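Skimlow, Six Plays In

16/01/2018

We finally got Skimlow back to the table over the holidays, and after six plays I think I have enough to write down. I said last year that I would stop posting first impressions of heavy games, and I have mostly kept to that. My first impression of this one was wrong anyway. I thought it was a slow shipping game with a bolted-on auction.

For those who haven't seen it, Skimlow is for two to five players. Each of you runs a small salt company on the same stretch of coast. You dig pans, wait for them to fill, and sell to one of four towns. The towns pay less each time somebody sells to them and recover slowly. There are 53 contract cards, and you will see maybe half of them in a four-player game. The rulebook is 16 pages and reads well, apart from the part on tides, which we had to go over three times.

The auction is for turn order, and it comes out of the same money you need for digging. In our first two games everybody bid low, and the player who opened in first place stayed there most of the night. In the third game Paloma Sorensen bid nearly everything she had in round two. We all thought she had thrown it away. She sold to Dolterine at full price before any of us could get there, did the same thing the next round, and won by a wide margin. Since then the bidding has been a lot more serious.
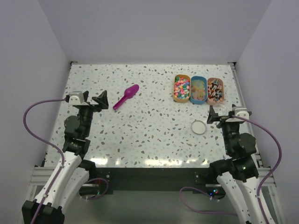 The part I like least is the ending. The game stops when the harbor track fills up, and the leader usually has the most control over that. Twice now we have had a final round where two people knew they couldn't win and still had to take four or five actions each. It added a good half hour in one case. Kavus, which covers some of the same ground, handles this better by letting anyone trigger the end for a small cost. I might try that as a house rule, but I want a few more games the normal way first.

Player count matters. With two, the towns recover too fast and there's little reason to fight over them. With three it's fine. Four is where it works best. We played it once with five and it ran over 300 minutes with a food break, and I don't plan to do that again. If you always have five people, get something else.

Components are okay. The salt is little white cubes, a bit too small for my fingers, and the money is paper. I swapped the paper for the poker chips I use with everything. The town boards came slightly warped and flattened out after a night under some books. The colors on the orange and red player pieces are too close under a yellow bulb, so we leave one of them in the box.

Scores have gone up as we learned it. Our first winner had 418 points, and the best so far is Paloma's 607, from the game right after New Year. I came second in that one and was never close. I had three contracts for the same town, and she emptied it in front of me two rounds running. I should have dropped those contracts and taken the penalty early. I held on to them because I had already paid for them, a mistake I make in a lot of games.

Would I recommend it? Yes, if you have a steady group of three or four who don't mind playing the same game several times close together. The rules aren't hard, but the prices take a while to get a feel for, and a new player against experienced ones will lose badly. If your group plays something different every week, I don't think you'd get much out of it.

It stays on my shelf for now. I traded away Rosenthal to make room, which I hadn't played since we moved, and got a small card game in return that I haven't opened. We have one more Skimlow night planned in February, and then Paloma wants to go back to Kavus for a while. If I do try the end-game house rule I'll put the results in the comments on this post.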